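In defence of the crowded kitchen table

27 October 2019

My mother kept her good cups behind glass and her everyday cups in a cupboard so high that I was 7 before I could reach one without dragging a chair over. I thought of her in July, when we moved into the little place on Aquino Road and I had to decide, with boxes up to my elbows, where everything ought to live.

The fashion now is for nothing to live anywhere you can see it. The kitchen showroom at Brinance had benches as bare as a skating rink, and a very patient salesperson showed me a cupboard with a door that folds away just to hide the kettle. It was lovely, I'll grant you that, and I stood there stroking the door like everyone else. But I kept wondering who was making toast in there, and how cross they'd be by the end of a week of folding and unfolding.

My own feeling, after a good many years of cooking for other people, is that the things you use every day have earned a spot in the open. A mug on a peg gets used. A mug at the back of a shelf gets forgotten, and then you buy another one (I have done this more often than I'd like my husband to know). The same goes for vegetables. Corn tucked away in the crisper is corn you find a fortnight later, looking sorry for itself, but put it in a basket where you walk past it and somebody will ask what's for tea, and there's your answer. 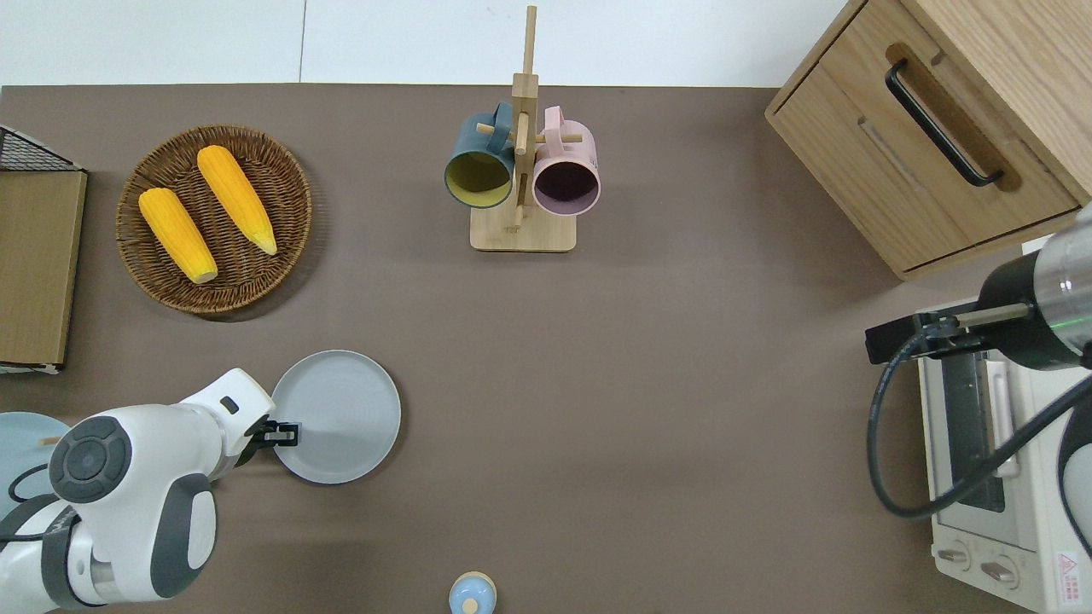 Corn in the wicker basket, mugs on their tree and the toaster oven close by.

I do have limits. Bills don't belong on a kitchen table, and neither do car keys, though ours turn up there anyway. And I understand that some people feel calmer with a clear surface, my sister-in-law in Grernik among them, and I wouldn't dream of leaving so much as a teaspoon out at her place. But when visitors come to mine they find a cup without having to ask me, and I'm rather fond of that.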